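Mindcombe cell 3: progress report to Ondetska, period ending March
Prepared by Hok-lam Cheung

Work in this period covered the gripper on the board assembly cell. The old fingers had worn at the tips and the processor could tilt during the approach. Both fingers were replaced, the wrist camera was refocused and the tool centre point was taught again. The gripper screws were checked for torque and marked on the service sheet.

The training panel stays in use until the new fingers are signed off. It carries a slot holder for the circuit board and a raised boss, and the processor is handled close to its lower edge.
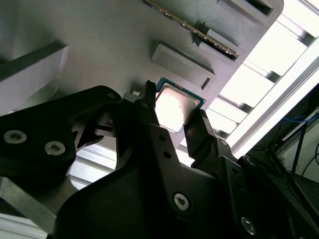
Wrist camera view: processor held between the two gripper fingers, circuit board in its slot holder.

After the change we ran 551 cycles of the planned 900. Three stopped on a grip fault, all in the first 100. The closing force was then lowered and the fault has not come back. The Lustach controller still drops its tool offset after a power cut, so the offset is entered by hand at start-up.

Next period: finish the remaining cycles, fit the spare cable clamp, and price a second set of fingers from Chuang.

Comments (2)

R. P.: Is the new closing force on the service sheet?
Hok-lam: Yes, page 2.

Related reports
Cell 3: finger wear measurements
Cell 2: feeder repair
Lustach controller: backup procedure

© Mindcombe | Contact | Back to top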